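How to Choose and Test Interior Paint Colors Before You Buy a Full Can

Updated 5/21/26 by Ingeborg Ehlers

Paint is cheap compared with most work on a house, but repainting a room you already painted costs a weekend and a second set of cans. The steps on this page take three or four days, most of it waiting. They work for living rooms, bedrooms and hallways. Kitchens and bathrooms need the same steps plus a washable finish.

What you need

Sample pots of two or three colors
White poster board, one sheet per color
A 4-inch foam roller and tray
Painter's tape
A tape measure
A pencil and a notebook

Step 1. Start with what stays

Write down everything in the room that you don't plan to change. Flooring comes first, then trim, doors, countertops and any large furniture. Each has a color of its own, even if you think of it as plain. Oak is yellow or orange. Gray carpet is usually a little blue or a little green. Hold a sheet of white printer paper against each one and the tint is easier to see. 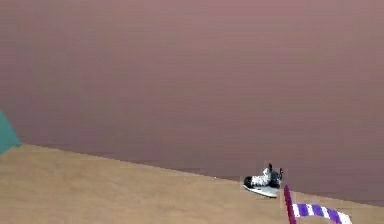
Floor color has a strong effect on walls because light bounces up off it. A pale floor will warm or cool the lower half of the wall, depending on its tint. A dusty mauve wall over a sandy tan floor is a fair example of a pairing that stays quiet, with pink and brown in the one and beige in the other. Put the same mauve over a cool gray floor and it will look more purple. If your floor is dark, expect every sample to look a step darker than it did in the store.

Step 2. Paint boards, not the wall

Small patches painted straight on the old color are hard to judge, and they leave ridges you have to sand out later. Roll two coats on each poster board, leaving a one-inch white border. Let the first coat dry for the time given on the can. Write the name and number of the color on the back.

Step 3. Move the boards around

Tape one board next to the window and another on the wall across from it. Look at them in the morning, at noon and after dark with the lamps on. Then swap them. In my own front room I had settled on a gray-green from Okell until I saw it at night, when it went almost brown under the floor lamp. I used a lighter one from Gindberg instead.

Bulbs matter too. If you're planning to change them, do it before you test.

Step 4. Check the view from the next room

Stand in each doorway and look through to the room beyond. You will see both wall colors at once, along with the trim between them. Hold a board up in the far room while someone else looks, then trade places.

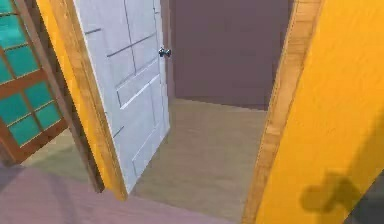
Strong colors next to each other need a break. Door casing does that job in most houses, and a casing four inches wide separates two colors better than a narrow one. If there is no trim in the opening, end each color at an inside corner. Ending at an outside corner gives you an edge that chips and shows both coats.

Step 5. Work out how much to buy

Add up the lengths of all the walls and multiply by the ceiling height. My front room came to 536 square feet before I took anything off. Subtract doors and windows, then double the result for two coats. Divide that by the coverage printed on the can. Hằng Lại, who painted her whole downstairs last November, had 1,105 square feet to cover and ran short on the last wall by rounding down. Round up.

If you need more than one can, pour them together into a large bucket and stir. Cans of the same color can differ slightly.

Step 6. Keep a record

Write the color name, number, finish and store on a strip of tape and stick it inside a closet door or on the back of a switch plate. Save a small jar of leftover paint for touch-ups and label that as well.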